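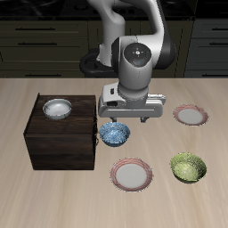 Häufige Fragen zu Bestellung, Lieferung und Pflege

Wie hoch ist der Mindestbestellwert?
Es gibt keinen. Ab 100 Euro Warenwert liefern wir innerhalb Deutschlands versandkostenfrei. Möbel der Serie Arkwood gehen per Spedition und werden gesondert berechnet.

Wie lange dauert die Lieferung?
Lagerware verlässt unser Haus innerhalb von zwei Werktagen. Keramik aus der Werkstatt Lytvynenko wird in kleinen Serien gebrannt. Ist ein Stück vergriffen, steht der nächste Termin auf der Artikelseite.

Kann ich Geschirr einzeln nachkaufen?
Ja. Alle Teile der Serie Fledeo sind einzeln erhältlich, auch Deckel und Untertassen. Zwischen zwei Bränden kann die Glasur im Farbton leicht abweichen. Wer ein größeres Service plant, bestellt am besten alles auf einmal.

Sind gesprenkelte Glasuren empfindlicher als einfarbige?
Nein. Die Sprenkel liegen in der Glasur und nutzen sich im normalen Gebrauch nicht ab. Graue Besteckspuren lassen sich mit etwas Natron und einem feuchten Tuch entfernen.
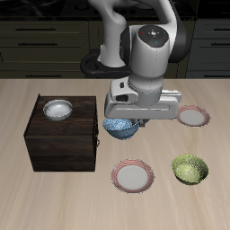
Darf das Geschirr in die Spülmaschine?
Fledeo ja, Donstead nur im Schonprogramm. Stücke mit Goldrand bitte von Hand spülen.

Wie pflege ich eine geölte Tischplatte?
Mit einem nebelfeuchten Tuch in Richtung der Maserung wischen und trocken nachreiben. Zweimal im Jahr dünn nachölen – eine Dose mit 500 ml reicht für mehrere Durchgänge. Reste nach 15 bis 20 Minuten abnehmen. Getränkte Lappen können sich selbst entzünden und müssen ausgebreitet im Freien trocknen.

Was mache ich bei Bruch?
Bitte Ware und Karton fotografieren und uns die Bilder mit der Bestellnummer schicken. Sie erhalten Ersatz oder Ihr Geld zurück.

Wer hilft bei weiteren Fragen?
Bestellungen und Reklamationen: Bienvenido Lagman, Durchwahl 254
Möbel und Holzpflege: Vitalii Hutsuliak, Durchwahl 200

Stand: 25. Mai 2025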